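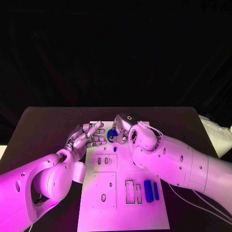
Attachment 1 – the white board, with one of the blue pieces

Ticket 159 – Peg board kit, small blue peg sticks in its plate
Opened by: Elspeth Aitken
Opened: 7/19/18
Product: Stukska peg board, white, with plates and blue pegs
Status: Solved

Hi! So I love this board, let me get that out first, but I'm stuck on one of the small blue pegs (and I mean stuck). It goes into its plate maybe halfway and then stops dead. If I push harder it goes down crooked, and then I need pliers wrapped in a dish towel to get it back out. The big cylinder drops in beautifully every time. The rounded knob piece is fine too.

Tried so far:
Turned the peg upside down. Same thing.
Turned it a quarter turn and tried again, in case it isn't perfectly round. A tiny bit better? Might be wishful thinking.
Swapped it with another small peg. That one went straight in, so I'm fairly sure the hole is OK.
Wiped out the hole with a dry cotton swab. Got a little white fluff and no change.

Elspeth

Reply from Tanveer Rind, Stukska support

Hi Elspeth, thanks for trying the swap before writing in, that saves us a round. Sounds like a ridge on the peg. Run a fingernail down the side and tell me if it catches anywhere. Please don't oil it – the oil gets into the plate and then everything feels gummy. Could you also check that the screws under the plate aren't cranked down too hard?
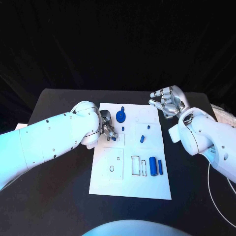
Attachment 2 – small dark blue peg, just above the plate

Elspeth again

You were right, there's a ridge! Super thin, runs the whole length, and I never would have spotted it by eye. My nail clicks on it every time. I backed the plate screws off a quarter turn as well and that made no difference at all, so I snugged them up again.

I have some 2,000 grit paper left over from another project. OK to use that, or will I ruin the peg?

Reply from Tanveer Rind

That grit is perfect. Lay the paper flat on the table, roll the peg along it with light pressure, then wipe it and test. Go a few strokes at a time and stop as soon as it slides. You can't put material back on! If it ends up wobbly I'll mail you a new one.

Elspeth again

It took 11 strokes and now it drops in with a soft little tap, so satisfying. I pulled it out and put it back 17 times just to be sure (my tea went cold) and it never caught once. No wobble either. Go ahead and close this, and thank you!! 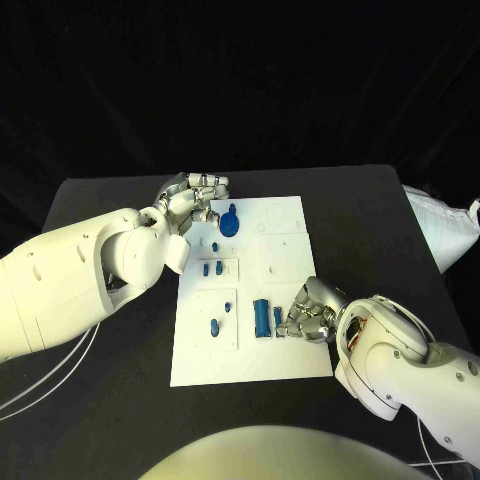

Can I move the plates to a different spot on the board?
Any spot with a matching pair of screw holes will work. Take the pegs out first, start both screws by hand, and leave the final tightening until the plate sits flat.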